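Gaete Teleoperation Kit
Hand guiding and remote control for recording task demonstrations

Overview | What is supplied | Modes | Setup | Specifications | Ordering

Overview

Gaete is a demonstration recorder for single-arm tabletop work. An operator shows the arm a task, either by moving it by hand or by driving it from a remote input device, and Gaete writes the joint positions, gripper opening and camera streams to one time-stamped episode. The same software runs against a physical arm and against Domimgate, the simulated room supplied with the kit. Episodes from both sources share one file layout.

The kit is intended for labs that already own an arm with a parallel gripper and need repeatable demonstrations without writing their own recording code.

What is supplied

Gaete recorder software, one seat
Grevow handheld controller with cable and wrist strap
Foot pedal (start, stop, discard)
Domimgate simulated room and object set
Printed setup guide

The arm, gripper, cameras and host computer are not included.

Modes

Hand guiding. The arm is put into gravity compensation and the operator moves the wrist directly. Gripper commands are given on the pedal or on the two side keys of the controller. Hand guiding suits slow tasks and short reaches. It is available on physical arms only.

Remote control. The Grevow controller sets the pose of the gripper. Translation and rotation can be locked separately, and motion can be scaled down for the last part of an approach. In Domimgate this is the only way to record.

The wrist view is the one most operators use for the final alignment. With a gripper seen from just behind the fingers, a pencil or a small shafted part can be judged against the fingertips before the close command is sent.

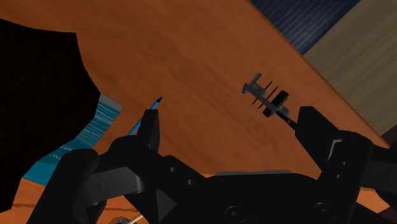
Scaling is held on the thumb key and released with it. The change in scale takes effect at the current pose, so the gripper does not jump when the key is let go. Operators who are new to the controller should leave rotation locked until the fingers are over the object, then unlock it for the grasp angle.

Playback runs an episode at recorded speed or slower. A stretch of a demonstration can be marked and recorded again from its first pose. The earlier take is kept in the episode folder until it is deleted by hand.

Simulated room

Domimgate places an arm on a pedestal beside a wooden table in a furnished room. Objects range from pens, pencils and notebooks to awkward shapes that obstruct the view or leave little clearance for the fingers. Layouts are drawn from a set of 93 objects, and a layout can be saved and reloaded with its seed.

Fixed views can be placed anywhere in the room. A low view across the table will often have large objects close to the lens. Use it as a second source and drive from the wrist view or a higher fixed view.

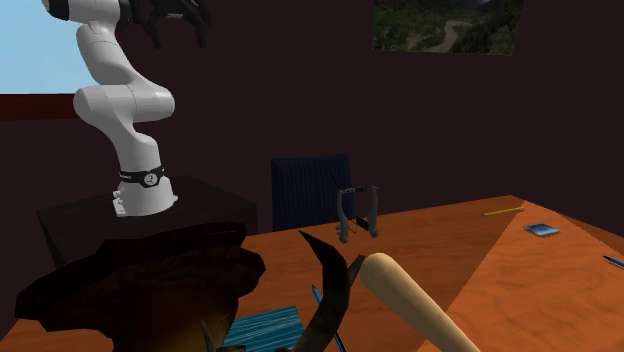 Setup

1. Install the recorder on the host and connect the controller and pedal.
2. Select the arm profile. For a physical arm, confirm the tool mass before enabling gravity compensation.
3. Add camera views. Up to four can be recorded at once.
4. Open the layout in Domimgate, or clear and set the physical table.
5. Press the pedal once to start an episode and once to stop. Hold it to discard.
6. Check the episode in playback before moving to the next layout.

Views are recorded with their names, so rename them before the first episode — renaming later does not change files already written. 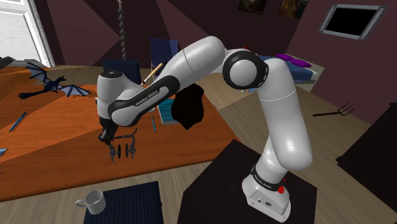 Panda arm in Domimgate, gripper open over the table.

Specifications

Arms per seat: 1
Camera views: 4 maximum
Controller keys: 2 side, 1 thumb
Controller connection: USB, cable
Recorded channels: joint position, gripper opening, operator input, camera streams
Hand guiding: physical arms only
Remote control: physical arms and Domimgate

Ordering

Gaete is sold by Prusodcombe as a complete kit. The Grevow controller and the foot pedal are also available as spares. Additional seats are licensed per host and do not include hardware. For arm profiles not listed in the setup guide, send the joint limits and gripper data sheet to Lihua Cao, applications desk, with the order number if one has been issued.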